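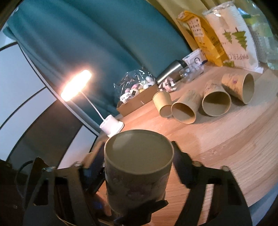 One reader wrote to me that staff at international bodies should pay income tax like everyone else, and that anything less is a perk. I hear this a lot, and I think it gets the problem wrong.

The tax question is small. The contract question is **much bigger**. At the Nollidell river office, 36 people work on water agreements, and 14 of them are on terms of less than a year. Some have been renewed for 10 years in a row. They can't take a complaint to a local court, and the internal appeals board at Ostrowski only hears cases from permanent staff.

I would let member states tax these salaries tomorrow if they gave every employee a real place to appeal. The Cimby office opened its board to short-term staff, and its budget did not collapse. Nollidell should copy those rules at the next session, before another round of renewals goes out in May.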